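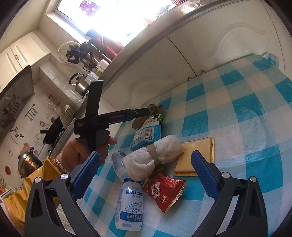 Milum opens a table-clearing course for small households

Biltville, March
By Halina Wieczorek

Milum, the home-organizing studio in Biltville, will start a short course this month for people whose dining table has become a storage place. The course is called Rusulent and has 8 lessons, each taking one evening.

The first lessons stay at the table. Participants learn to sort what collects there in an ordinary week: snacks in their wrappers, small drink bottles, a towel that was put down and forgotten. Everything goes into one of 3 groups – eat soon, store, or return to another room.

"People think they must begin with the big closet," said Bouchra Lamrani, who wrote the course. "I ask them to begin with the tablecloth. When they can see the checks again, they want to continue."
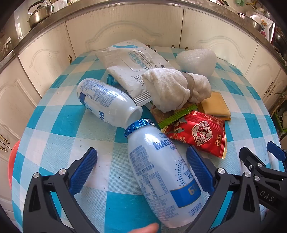
Drinks are sorted before food, and bottles that lie on their side are stood up or taken to the kitchen. Packets of wipes and towels are kept apart from anything to eat. Later lessons continue with drawers, kitchen shelves and the entrance of the home.

Milum tested the lessons with 412 households during the winter. Colm Dolan, who led the test, said that most families finished the table in one evening, but the drawers needed more patience.

Lessons are held at the Milum studio on Hamdy Street. Places can be reserved at the front desk or by telephone, extension 3708. Please ask for Divina Tiongson.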